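From: Seren Bellis
To: Malludis hall users list
Date: September 19, 2024
Subject: Re: Piano in the Grarkach Street hall

Hi all,

Picking up Ariel's message from last night, which I have left in full at the bottom so people who joined the list recently can follow.
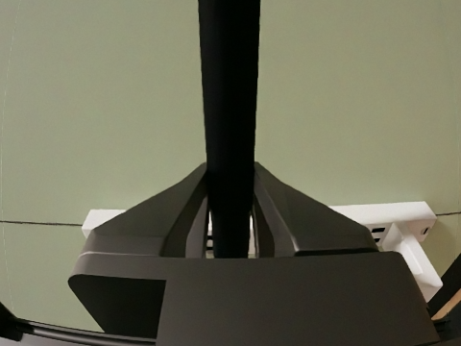
I went over on my lunch break and spent an hour with the piano and the tuner from Jenkins. Short version: it can be saved, it will cost less than a replacement, and we need to decide before the heating goes on.

The long version. The piano is flat across the whole range and worse in the treble. The tuner does not want to bring it up to pitch in one go. She would do a rough pass first, leave it for two weeks, and then do a proper tuning. If she does it all at once she thinks we will lose strings in the top octave, and one of those has already been replaced with the wrong gauge.

The sticking keys are a separate problem. 11 keys are slow to return, most of them in the middle where the choir uses them. She took out two and the bushings were swollen. That is damp, and it matches what Ariel says about the wall. Easing the keys is a half day of work. It will come back next winter if the piano stays where it is.

So the piano has to move. I measured the alcove next to the kitchen door and it fits with four inches to spare, but that puts it next to the radiator, and she said no to that before I had finished asking. The other choice is the inside wall across from the stage. We would lose one stack of chairs from there. I can live with that. The Monday dance class may feel differently, so please speak up if you are in it.

On money. Pitch raise, second tuning and key work together come to up to 2000 dollars, depending on how many strings go. We have 935 in the piano fund if you count what came in from the spring concert. Jenkins will let us pay in two parts, the second in January. The used upright that Flalance offered us is more than that even before delivery, and the tuner has worked on that model and was not excited about it.

Ariel, you asked about the loose pedal. It is only a worn dowel. She fixed it while she was there and did not charge for it.

You also asked whether we could run a dehumidifier. We could, but somebody has to empty it, and the hall is locked from Friday night to Monday morning. I would sooner move the piano first and hang a cheap humidity gauge on the back of it for a month. If it stays between 40 and 55 percent we can forget about the dehumidifier.

What I need from people:

A yes or no on the repair, by reply to this list, by the end of next week.

Four people who can push. It is on casters but two of them are seized, and the floor was refinished last year, so we will be using carpet scraps under it. Do not try to move it by yourselves before then.

If anyone has the old key to the fallboard, please tell me. It is a small brass one and it used to hang in the office.

Choir rehearsals go ahead as normal on the electric keyboard. The cable for it is in the left drawer, not the right one.

Seren

On Wednesday night Ariel Buenaventura wrote:

> Hello everyone,
>
> I played for the choir tonight and the piano has gotten a lot worse
> over the summer. The D and E above middle C stay down unless you
> lift them, and the right pedal is loose. We sang the last two pieces
> without it.
>
> I put my hand on the wall behind it and the plaster is cold and a
> bit damp — I think the downspout outside is leaking again. I will
> report that to the building office tomorrow.
>
> Can somebody find out if it is worth fixing? I know Flalance have
> a used upright, but I would be sorry to see this one go. It has been
> in the hall 35 years. Would a dehumidifier help?
>
> Also, whoever is leaving coffee cups on the lid, please stop.
>
> Ariel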